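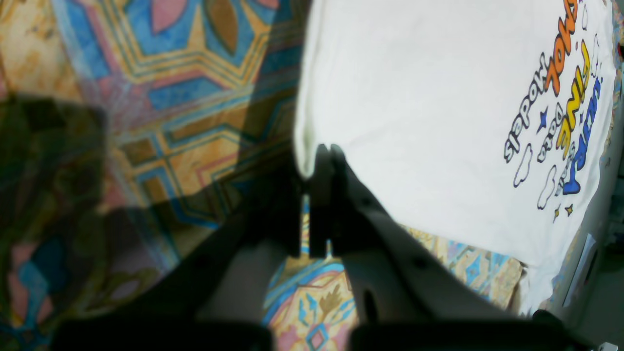 White T-shirt on patterned fabric

Writing to Customers Abroad
Handout 5: first emails, chasing, and saying no

Right, last time we ran out of road halfway through greetings, so I've folded the leftovers into this one. Have the Danzer thread in front of you as you read (it's in the shared folder, all 34 messages of it). I know it's long. Skim the middle, read the first four and the last six properly, and please don't forward it outside the group, as the firm was kind enough to let me use it.

For those who missed the session: Nurnel is a small supplier in Fladport, and Danzer is the customer it had been hoping to win for ages. They worked in English throughout, though only one side had grown up with it. The sale did go through in the end, but it took much longer than it needed to, and there was a row over £2,261 that I'll come to further down.

Greetings, the leftovers

We'd got as far as titles. My rule of thumb is to start one notch more formal than feels natural and then let the other person bring it down. If they sign off with a first name alone, you've been invited to use it. If they sign with a full name and a title after three exchanges, stay where you are, however stiff it feels from a British desk. I've been on "Dear Dr" terms with one contact for years and we get along very well!

When you can't tell which part of a name is the family name, look at how their colleagues refer to them in the thread, or at how the company lists them. If you're still stuck, use the whole name. "Dear" plus the whole name reads a bit like a bank letter, but I've never known anyone take offence at it, and I have known people take offence at being called by half a surname.

Guessing at Mr or Ms from a name you've never met before is a coin toss. Leave it off.

The first email

Look at message 1. It's friendly and well spelt and I'd guess it took somebody most of a morning. It also runs to five paragraphs before we find out what Nurnel wants. Somebody had clearly been told that overseas customers like a relationship first, which is fair enough in plenty of places, but a relationship isn't built by making a stranger read your company history.

What I'd send has a line saying who I am and how I came by their name, a line or so on why I'm writing to them in particular, and then a request small enough to be answered without a meeting. "Could you tell me who looks after purchasing for your northern sites?" is a good request. "We would love to explore how we might work together" gives the reader homework.

Subject lines. Put the thing itself in there. "Delivery dates for your November order" will be found again by someone searching their inbox; "Hello from Fladport!" won't. And if the subject changes, start a new thread. By message 20 the Danzer emails are still headed "Introduction" and they're arguing about freight.

A few words cause more bother than they're worth in this sort of email. "Quite" is the famous one (quite good can be praise or a shrug depending on who's reading). "Table" as a verb means opposite things on either side of the Atlantic. "Next Sunday" is a muddle even among people from the same street. Write dates with the month as a word, every time, because 4/7 is April to some of your readers and July to others, and you won't find out which until the goods don't turn up. I'd add "fortnight" to the pile as well, much as I love it.

Idioms I'm softer on than some tutors. One or two make you sound like a person. A whole email of touching base and ballpark figures makes the reader work twice.

Being indirect, and what it costs

This is the bit people argued about in the session, so I'll set it down more carefully than I managed out loud.

British business writing is full of cushions. "I was just wondering whether you might have had a chance to look at the attached" is, to us, a fairly pointed reminder. To a reader whose own language does this kind of thing differently it may well be a person idly wondering. In message 11 Nurnel's sales manager writes "it would be helpful to have the signed form at some stage". She needed it that week. Danzer filed the email and carried on, quite reasonably, and 16 days went by before anyone mentioned it again.

Going the other way, message 12 says "Send the drawings today." There was a good deal of huffing in the Fladport office over that one. Read the rest of what that writer sends, though, and you'll see he writes everything that way, including "Your samples are very good" and "Have a pleasant weekend." He isn't cross. He's using short sentences in his third language and saying what he needs, and I'd much sooner get an email from him than from me.

So before deciding that someone has been rude, read three more of their emails. If they're all like that, it's just how they write.

And remember you're on the other end of the same business. Somewhere there's a reader going through your nice cushioned paragraphs trying to find the verb. Put the request on its own line, with the date you need it by, and have your please and your thank you either side. You lose nothing by it.

Silence

Message 17 is Nurnel's price offer. Message 18 is Nurnel again, four days later, cutting the price. Nobody at Danzer had asked for a cut! They were waiting for a director to come back from leave, and the offer would very probably have gone through as it stood.

Silence can mean no, and in some firms and some places it very often does, as a softer way of putting it. It can also mean a public holiday you haven't looked up, or that your contact needs four signatures and has three. Look the holidays up before you send the offer. I keep a list stuck inside my diary, and I still got caught out last year.

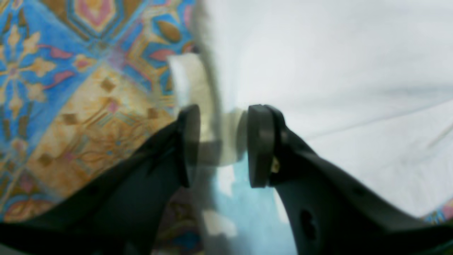 How long should I wait before chasing a customer who hasn't replied?

Give it a full working week by their calendar, then send a short note that asks one thing and can be answered in one line. If they told you when to expect a reply, wait until the day after that date instead.

On the note itself: don't write "as per my previous email", which sounds like a summons in any language. Paste the original request in again so they needn't scroll. Offer them an easy way to tell you they aren't ready, something like "If you need more time, just let me know which week would suit." People who are embarrassed about a delay go quieter and quieter, and what they mostly want is a way back in that doesn't begin with an apology.

If the second note gets no answer either, change the method before you change the price. Ring. I realise half of you would sooner eat the telephone. But a call of two minutes, with an email straight afterwards to say what was agreed, sorts out an awful lot.

The £2,261

Messages 23 to 29, if you're following along. Danzer's buyer writes "the price includes everything to our door, yes?" and Nurnel replies "Yes, we can look at that." You can see what's coming. Danzer read the yes. Nurnel thought they'd promised to look at it. The delivery charge was £2,261 and each side was truly astonished to be asked for it.

I've used this exchange with several groups now and people always split over whose fault it was. I lean towards Nurnel, as the seller ought to be clearest about the price, but it's a lean. The buyer's question had its answer tucked inside it, and that sort of question nearly always gets a polite yes back. "Who pays for delivery to our site?" can't be answered with yes at all, and I'd like you to get into the habit of writing questions that way whenever money is involved.

The other habit is the summary email. After any exchange where something was agreed, one of you writes it down in plain sentences, who does what and by when and who pays, and asks the other to correct anything that's wrong. Ask for corrections specifically. "Let me know if you agree" tends to get you an agreeable reply and nothing more.

We put the summary template on Wodness with the other course files. Use it or make your own, I don't mind, but if you use mine please take my name off the bottom before you send it to a customer. (It has happened.)

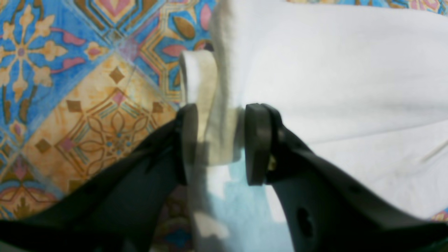
Jamila Bandara wrote to me after the session to say that she thought I'd been too hard on the cushions. In her office, she said, the customers who've been with them longest write back in just the same roundabout way, asking after the family and the weather before they get to the order, and a bare request with a date on it would look as if something had gone wrong. She'd sooner keep the warm opening and put the deadline in the subject line.

I think that's a very good answer, and I've pinched the subject line trick already. It works best where there's some history between you. With a first contact I'd still keep the request on its own line, but if the other side opens with the weather, then for goodness' sake talk about the weather.

Saying no

Short section, as we'll do it properly next time. When you have to turn a customer down, the no should be findable. Message 31 has one, in the fourth paragraph, in a clause beginning "although". Danzer missed it altogether and thanked Nurnel for agreeing.

A decent no has the word "can't" or "unable" in it, somewhere in the first two sentences, and then says what you can do. Leave long explanations out. In some places a reason is treated as an opening bid, so the more of them you give, the more there is to bargain over.

To do before next time

Rewrite message 1 in no more than six sentences. Swap with someone whose first language isn't yours, if you can find a willing person, and ask them to tell you what they think you want. Don't help them.

Find one question in messages 5 to 15 that could be answered with a polite yes meaning nothing, and rewrite it so it can't.

Bring an email of your own that went wrong. Take the names out. I'll bring mine, which is worse than yours.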